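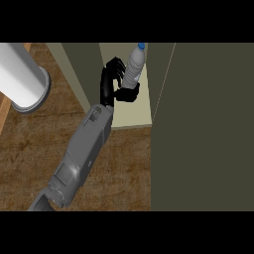
Apinya Prasertsri wrote back on last week's entry before I'd even finished my coffee, asking whether the grasp scores mean anything at all if the policy only ever gets judged on "fingers closed, object off the surface." Fair question! She thinks a bottle held by luck and a bottle held on purpose come out the same in our log, and that we should be splitting them before we show anybody a number.

So, April 2021, sim notebook, Wurneris branch. I've been going back and forth on this all morning and I think she's mostly right. Our success flag fires when the contact sum goes over threshold and the object's height changes, and that's it. It doesn't care if the bottle is upright or hanging sideways like a caught fish.

What I did: pulled 40 rollouts of the bottle task from the Habte checkpoint (same seed file as before, nothing touched in the reward) and added a tilt term to the logger. It's the angle between the bottle's long axis and world up, sampled at each step from first contact on. I also log which finger links are touching, which I should have been doing since forever. The patch is in the Vimadine tools folder, file's called tilt_log, please don't rename it again.

Annoying thing number one: the bottle's local axis points out of the base in this asset and out of the cap in the older one. I spent way too long staring at tilts near 180 before I caught it. Flipped the sign in the loader, reran the lot, everything looks sane now.

Annoying thing number two is the contact log. If I write every contact at every step the files get silly, so I keep only the links above a force floor. Arnaldo Loureiro wants the floor lower for the thumb and I don't really have an argument against it, I just haven't tried it.

Plotting tilt against time is already more useful than the old bar chart. With the old flag, a bottle gripped around the middle and lying over at a diagonal, cap up and to the right, gets exactly the same 1 as one held close to vertical. That's Apinya's whole point in one line of the CSV. For pouring or placing later on I'd much rather know which one I've got (and so would the Petby folks, who want to start their placing policy from our end states).

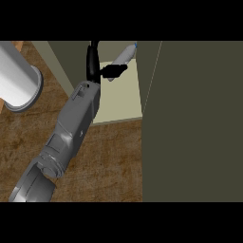
Next up

Try a tilt limit of 30 degrees at the end of the rollout as a second flag, logged next to the old one so the earlier runs still compare. Then do 3 seeds with the thumb floor lowered, Arnaldo's way, and see if the contact sets get any steadier. If the logger holds up I'll queue the 1,000 rollout batch overnight. Apinya, if you want the raw CSVs before that, they're in the shared folder under bottle, and the column called ang is in radians, sorry, I'll fix it.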